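# Chapter 4: What a Package Is For

I grew up over a grocery store in Vandville, so I came to this subject through the back door, by way of the loading dock. Every October the trucks brought in more cardboard than food (or so it seemed to me, since flattening the boxes was my job). I still can't walk past a recycling cage without sizing it up.

In Chapter 3 we followed goods from the factory gate to the shelf. Now I want to slow down and look at the stuff wrapped around them, and at the stuff that goes without. Start at home. Plenty of things in an ordinary bathroom traveled to the store with only a cardboard tag on a string.

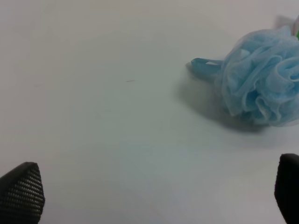

**Figure 4.1** A mesh bath pouf. How much packaging would you give it?

My own answer is "hardly any." A pouf is light, it squashes and springs back, and it doesn't spoil. The trouble is that it takes up a lot of room for its weight, so shippers pay to move air. Keep that word, *air*, in mind – it comes back in Section 4.3 when we work out freight costs.

Food is harder. Fruit keeps breathing after it's picked, losing water and giving off gases, and a good wrapper has to slow that down without smothering it. Some fruit comes with a pretty decent wrapper of its own, and people still add another.
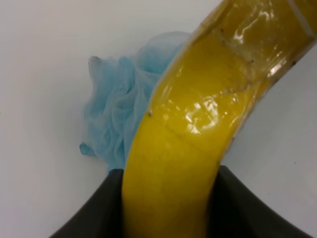
**Figure 4.2** Yellow and curved, with clear plastic wrap over the upper part.

Is the second layer a waste? I used to say yes, loudly, at parties. Then I spent a summer with the records of Codomis, a small produce distributor on Shearer Street, and got a lot quieter. They had tracked 800 cases of bananas through two warehouses. Of the cases with wrapped stems, 93 percent reached the store in salable shape. For the bare ones it was 91 percent.

So the gap was 2 points! You can read that either way, and my students always do. Two points of 800 cases is 16 cases of fruit, and somebody grew it, cooled it and drove it. But the film has to be made and thrown out too, and it went on every wrapped case, good or bad.

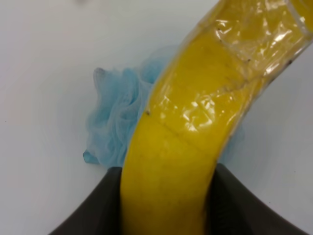
**Figure 4.3** Clear wrap on the upper portion of a banana, with the peel bare lower down.

Before you pick a side, get used to asking three questions about any package. What is it protecting against? Who pays for it? Who has to get rid of it? At Codomis the distributor bought the film, the store got the better-looking fruit, and the shopper carried the plastic home.

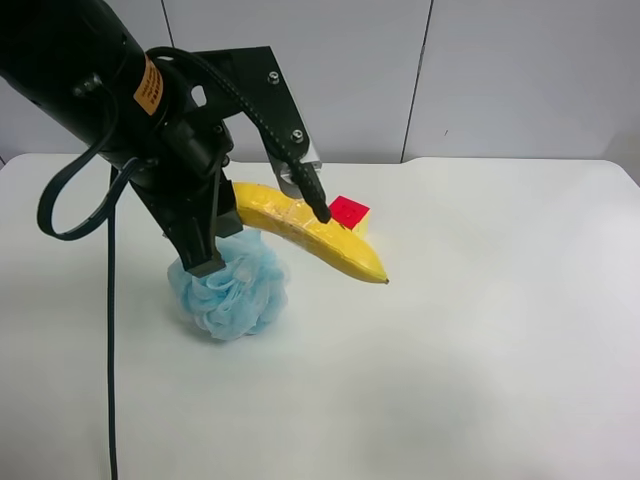
The second question is the one that trips people up. When Zenovix, a film supplier, raised its prices, Codomis didn't drop the wrap. It bought a thinner roll, and the workers doubled it over because it kept tearing. Total plastic went up. We'll do the arithmetic on that in Section 4.2, so have a pencil handy.

**Before you read on:** pick five things from your kitchen and write down every layer you have to open to get at each one. Count the twist ties.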